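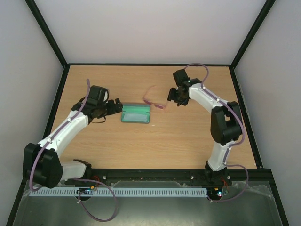
# Comparing two sets of gripper jaws on a two-arm bench

Issued by the Clastholm handling laboratory, May 9, 2022. It replaces the sheet circulated in November.

This procedure sets out how to compare two sets of jaws, the Hirnen and the Berhe, on a pair of table-mounted arms. The test task is the placing of a pair of glasses into an open case. It was chosen for the demands it makes on both grippers: one must steady a shallow box while the other lifts a thin frame by a small contact area.

## Before starting

1. Switch off both arms at the supply and fit the same type of jaw to each. Mixed pairs are tested separately and are not covered by this sheet.
2. Check that each cable is held by its clips along the whole of the upper link. Leave a free loop at the base and another near the wrist. A cable pulled tight at the shoulder will shift the resting position of the arm and spoil the comparison.
3. Tighten the rail bolts by hand, then with the short key.
4. Restore power and run the homing routine in Clistemell. Do not reach into the enclosure until both arms have stopped.

## Setting out the objects

Place the case open between the grippers, nearer to the left one. Place the glasses between the case and the right gripper, with the temples pointing to the back wall. Small differences in position are acceptable and should be left uncorrected, provided that both objects remain within reach.

The colour of the objects matters only to the camera settings. If a case with a clear or pale lining is used, lower the exposure until its rim can be told apart from the tabletop.

## Running the trials

Carry out 32 trials with each set of jaws, at the same speed setting. Each trial is limited to 63 seconds. The operator should:

- bring the left jaws to the side of the case and close them lightly;
- lift the glasses with the right jaws, taking hold at the bridge;
- lower the glasses into the case and open the right jaws fully before withdrawing.

Record a trial as failed if the glasses are dropped, if the case is lifted from the table, or if the time limit is reached. Slips that are recovered within the time limit are recorded as passes, with a note.

## Reading the results

In our own runs the Hirnen jaws passed nearly 92 per cent of trials. The Berhe jaws did less well on the lift but marked the frames less. Closing force was set to 13 newtons for both. Laboratories using a different force should state it beside their results.

Worn pads should be replaced before a set is tested again.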